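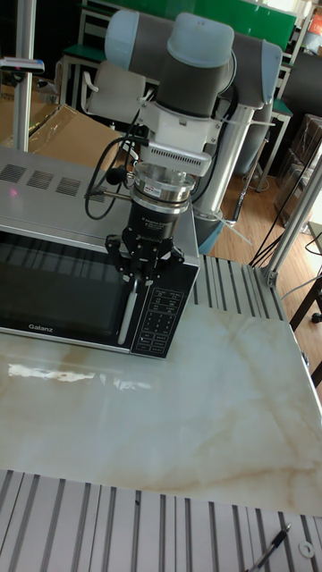
Small kitchens talk, 2nd version. Shorter this time. Keep water near the mic

START
Hi, thanks for staying after lunch. Phones off please, or at least quiet.
Who here eats one hot meal a day out of a break room? Hands. Wait for the hands.
I ran the shared kitchen at Oakley for 2 years. 132 people, one room. Before that the smaller one at Priltier, 26 people, and more complaints. Don't ask me why. (Pause, they laughed at this last time)
What I want to talk about is lunch. The line for lunch, mostly.

THE LINE
At noon everybody stands up together. You know this. The meeting ends at noon, the other meeting ends at noon, and then it's a hallway full of people holding soup.
At Oakley the wait got so bad people were eating at 11. Then 11 got bad. Somebody was having lasagna at 10:30 in the morning.
First thing we tried: a signup sheet. Lasted almost 14 days. People signed up and then their call ran over, and the next person stood there looking at an open slot with someone's name on it. Bad feelings.
Second thing, a second microwave. Blew the breaker. Same circuit as the coffee maker. Tell the breaker story only if on time.
Third thing worked OK. Moved the standing meetings. Half the floor ends at 11:45, other half at 12:15. No new equipment, took one email and a lot of grumbling.
So: look at the calendar before you look at the catalog. Say this slow.

POWER
Ask your building people which outlets share a circuit. Ask before you buy. They have a drawing. If they say there's no drawing, ask again
Kettle, toaster, microwave - all hungry. Don't put them on one line and hope.
No power strips under the counter. I found three at Priltier, one plugged into another one. Took them out that afternoon.
Label the outlets. Masking tape is fine.

THE COUNTER
Most kitchens I visit, the food stuff is all jammed in one corner and the rest of the counter has mail on it.
Spread it out. Fridge, then a clear bit of counter, then heating, then a clear bit again. People need somewhere to put down a hot bowl. If there isn't a place they put it on top of the microwave and then the next guy opens the door and
(do the hands thing)
Landing space on both sides if you can get it. A dinner plate and a half wide, at least.
Door swing!! Check which way it opens. At Skaline the door opened toward the walkway and you got an elbow every single time. We turned the whole corner around, cost nothing, took a lunch hour.
Trash can where people are already standing. Not across the room

SMELL
OK the fish part. Everyone is waiting for the fish part.
I don't ban fish. Tried it at Priltier, people got sneaky, and sneaky fish is worse becuase they leave it in the bin.
What helped: lids. We bought a stack of vented covers and hung them on a hook at eye level. In a drawer they don't get used. On a hook they do.
Bin with a lid, emptied at 2, not at 6.
Popcorn is a bigger problem than fish, my opinion. Burnt popcorn gets in the carpet. Sign that says stay with your popcorn. Only sign I ever put up that people followed.

CLEANING
Short section, I am always over time here.
Sponges: throw them out more than you want to.
Bowl of water and a slice of lemon, few minutes of heat, let it sit with the door shut, then wipe. Leave a wooden spoon in the bowl so it doesnt boil over on you.
Turning plate comes out and gets washed. Lots of people have no idea it comes out. Show of hands? maybe skip
Fridge day once a month. Everything without a name on it goes. Warn them the day before and then really do it, if you skip one time they stop believing you.
Shared forks vanish. Buy cheap ones, buy again in June.

WHAT WE'RE DOING AT USTEN
New floor, bigger kitchen, I got to see the plans early for once.
Asked for three things. Separate circuit for the heating side. A deeper counter. A window that opens. Got the first two. Still asking about the window.
Move the staggered lunch over from Oakley, same email basically, with the name changed. Check I changed the name.
Will report back next time if they have me back.

QUESTIONS
If quiet, ask them for their worst fridge story. Always somebody.
If they ask about cost: mostly tape, hooks, lids. The circuit was the only real bill and it came out of the building budget.
If they ask about dishwashers: whole other talk. Say catch me by the coffee.
Handouts are on the back table, outlet checklist is on the second page. Return the clicker to the front desk.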